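Drorham schools' snack swap raises more questions than it answers

DRORHAM — The school district says its new snack rules will cut sugar in break rooms and classrooms by 40 percent before the end of the year. How it plans to measure that is less clear.

The policy, which took effect in August, sets a limit of 22 grams of sugar on any single item handed out by staff during the school day. Cookies, full-size candy bars and most juice boxes are out. Crackers, fruit cups and small packets of candy may stay, provided they come in under the line.

Harvey MacPherson, who drafted the rules for the district, called the limit "firm but workable" at a meeting that drew a thin crowd to the Masholm building. Pressed on where the number came from, he said it had been settled after talks with the supplier. He did not say what other numbers were considered.

The limit applies to each item, not to each child. A teacher who may not give out one large bar may still give out two small packets, or three. MacPherson said he trusted staff to use common sense. The written policy does not mention common sense, or a daily total.

Nor does it say who checks. The district has 21 buildings and has named no one to look in the drawers. Principals will fill out a form at the end of each term, and the 40 percent figure will be worked out from those forms. There is no count from last year to compare them with, a point MacPherson conceded when asked twice.

Liesl Koller, whose two sons attend the Utholm elementary school, said she had expected something stricter after a spring of letters home.

"They told us candy was going away," she said. "Then my younger one came home with a packet in his coat pocket, and when I called, the office told me it was on the approved list."

Small candy packets remain a common sight on desks and tables, the familiar blue M&M's wrapper with the orange character among them.
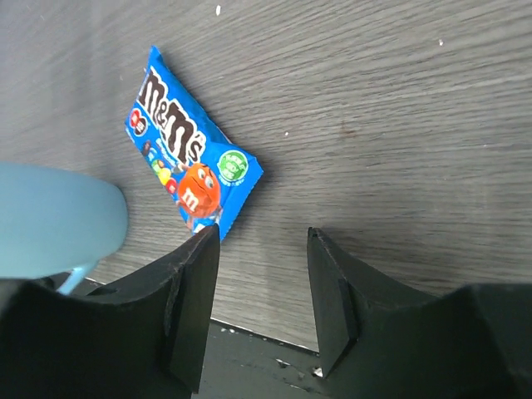 What it costs

The district has set aside $300 per building for replacement snacks. Koller said that would not last until the winter break at Utholm. MacPherson said schools that run short can apply for more, though the application form has not been written yet.

The board will hear a first report after the end of the term.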